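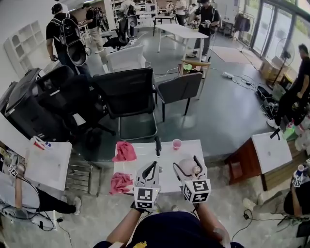
3.2 Building the hand-held grippers

We built the grippers in the shared workshop at Drenham, using the tools that were already on the shelves there. Each gripper is held in one hand and used as part of a pair, so that a person can show the robot a two-handed task without the robot being in the room at all. We were delighted by how quickly people took to them. Most new users were picking up small household objects within 2 minutes, and several stayed long past the end of their slot!

Figure 4. A pair of grippers in use at a white table. Each carries a black-and-white marker cube, and the curved black fingers of the right-hand one are closed on a pale pink round object.

The marker cube went through more versions than any other part. Our first cube, drawn by Liam Keane, had a pattern on one face only and was lost from view whenever the wrist turned. Putting patterns on more faces fixed most of this – the track now survives a full pouring motion. Size was a trade-off: a large cube is easy to find in the video, but it bumps into the other gripper when both hands work close together.

The fingers are curved for a simple reason. Straight ones held boxes well and let anything round slip out. We printed 12 finger shapes on the workshop's Mekel printer and tried every one on cups, cloths and fruit before settling on the present curve. It is gentle enough for soft things and still gets under the edge of a folded cloth, a result that pleased us a great deal.

In April we collected 177 recordings with the finished pair. Cloth tasks were the hardest to repeat, and we return to them in Section 4.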